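Capucine Lefèvre keeps her samples in a gray steel cabinet, in drawers sorted by hook. The bodies of the hangers take up more space, but she says that when a customer writes to complain, the complaint is usually about the wire.

She has worked on hangers and small clothes storage for Fornora for 15 years, first on the bench and then in specification. Thibault Vidal joined her later from Trallen, where he had worked on drawer runners. Between them they decide the shape, finish and test schedule of everything the company sells to hang a garment on. We met in January, in the room where they do most of their handling checks, and talked mainly about one product family, the wooden hanger with a metal hook that the catalog calls Marnari.

Lefèvre began with the shoulder. A hanger body, she said, is specified by its width, its drop from neck to tip, the thickness at the neck, the thickness at the tip, and the radius along the top edge. The last of these gets the least attention from buyers and the most from her.

"The radius carries the cloth," she said. "If you leave the edge too sharp, the load sits on a line. You see the line in the shoulder of a knit after a few weeks. If you take the radius up, the load spreads over a band, and the mark is softer or you don't get one. But then the body has to be thicker to have room for the radius, and a thicker body takes more rail."

Rail space is the figure customers ask for most often. A person who replaces thin wire hangers with wooden ones finds that fewer garments fit on the same rail, sometimes a lot fewer. Vidal handles those questions. He advises people to measure the rail, hang what they own at the spacing they can live with, and order to that number.

"They want me to say how many hangers per foot," he said. "I can give them a figure for bare hangers, and it's useless, because the coat is thicker than the hanger. A winter coat sets its own spacing. Shirts are where the hanger thickness matters. So I ask what they are hanging, and most of them haven't sorted it yet."

The finish on the Marnari body is a clear coat over a brown stain. Lefèvre described it as a compromise between grip and release. A high gloss lets a shirt slide off when the rail is knocked. A raw or heavily matte surface holds the shirt but catches on linings and picks up lint. The specification asks for something in between, with the coating carried fully around the curved edge and no build-up at the underside, where drips tend to collect while the bodies dry.

Vidal checks for drips with his thumb. There is a gauge for edge radius and a card for color, but he has not found an instrument he prefers for the underside. He runs the thumb from neck to tip on both arms and rejects any body where it stops.

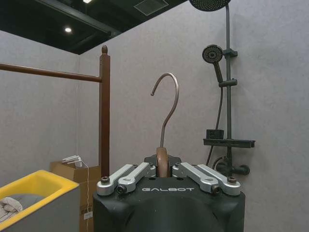

*A hanger held upright by the body, hook clear at the top. The dark wood clothes rack is at left.*

The hook came next, and took up the longest part of the conversation. It is a single piece of wire, cut, bent and seated in the neck of the body. Three things can be wrong with it: the height of the straight section, the opening of the curve, and the fit in the neck. Lefèvre gave them in that order and said the order was deliberate.

"The straight part sets the distance from the rail to the collar," she said. "Too short, and a coat with a stand collar touches the rail. Too tall, and the hem is lower than it needs to be, and in a small closet the hem is on the shoes. People don't notice the hook height. They notice the shoes."

The opening of the curve has to pass over the rail easily and still sit on it without rocking. Fornora checks it against a set of bars of different diameters. An open curve with a wide mouth goes onto nearly anything, including the thick wooden rails on older freestanding racks, but on a thin tube it has room to swing. A tight curve sits well on a tube and will not go over a wooden rail at all. The current drawing favors the thicker rail.

"We had a run where the mouth was closed up slightly," Vidal said. "It fit the test bar. Then people with wooden racks sent them back, and they were right to. You had to push down to get the hanger on, and if you push down on a hook to get it on, you have to lift hard to get it off. Every morning. That is bad."

The run was 2,000 pieces. They were reopened by hand on a bench former, which took two people most of a week and left a faint tool mark inside the curve of some of them. Those were sold as seconds. Lefèvre keeps one in the cabinet, in the third drawer, with a paper tag giving the mouth measurement before and after.

Metal color is a separate question. The bronze tones are plated, and plating wears where the hook meets the rail. Lefèvre does not regard the wear as a defect if it stays inside the curve, where it is hidden in use. She does regard it as a defect on the tip, since the tip is the part that faces the room. The end of the wire is rounded before plating so that the coating has no sharp corner to leave.

Asked whether the tip should point left or right, both of them answered at once, and differently. Vidal said it makes no difference on a hook that turns in its seat. Lefèvre said it makes a difference to anyone who hangs shirts facing the same way, because a person who has to turn the hook with a thumb each time will stop doing so, and the shirts end up facing both ways. The Marnari hook turns. It ships with all hooks set to the same side, a packing instruction she added herself.

The fit in the neck decides how freely it turns. A loose seat lets the garment spin when it is pushed along the rail. A stiff one means that force applied to the hook goes into the wood, and the neck can split along the grain. The test is simple. The body is held still, the hook is turned through full circles, and the person doing it notes whether the resistance is even. After that the assembled hanger is loaded at both tips and left overnight.

"Then we turn it again," Vidal said. "If it got easier, the seat moved. I don't mind it stiff on the first day. I mind when it changes."

From there the talk moved to racks. Fornora sells one freestanding rack, the Mao, and Lefèvre says most hanger complaints that are not about the hook are about whatever the hanger is on. A rack with tall posts and a finial at the top looks finished, but the finial also has a job in shipping. It covers the end of the post, where the end grain is open and where a knock in transit does the most visible damage. It is turned separately and can be replaced on its own.

Placement matters more than most buyers expect. Lefèvre recommends setting a rack with its back to a wall but not tight to it, leaving enough room for the shoulder of the widest garment. A coat that is pressed against the wall is held at an angle, the hook sits crooked on the rail, and the load goes to one arm of the hanger. She has seen bodies returned with a slight twist and has traced more than one of them to a rack pushed back as far as it would go.

"I ask for a photograph of the rack," she said. "I ask for it before I ask for the hanger. It saves postage."

On loading, her advice was plain. Heavy coats go at the ends of the rail, near the posts, and light items go in the middle. The rail sags less and the hooks stay where they are put. Belts and bags should not share a hook with a garment. Knitwear should be folded, whatever the radius of the hanger. She is aware that this is odd advice from a person who draws hangers, and she repeats it on the care card anyway.

Vidal was asked what he does at home. He owns 4 kinds of hanger, he said, and would like to own one. The trousers are the difficulty. A bar added to a shirt hanger adds width at the bottom, where the sleeves hang, and clip hangers leave marks at the waistband. He folds his trousers over the bar and accepts a crease at the knee.

"She thinks the crease is from the bar being too thin," he said.

"It is from the bar being too thin," Lefèvre said.

A thicker bar is being drawn. It raises the weight of the hanger by a small amount and requires a deeper socket at each arm, which in turn removes wood near the tip, where the body is already at its thinnest. The first samples split at the socket under the overnight load. The second set has the socket moved inward, which shortens the bar, and a shorter bar does not suit wide trousers laid flat. Lefèvre has asked the workshop for a third set with the arm left fuller at the underside. She expects it to cost some rail space, and Vidal has started measuring shirts.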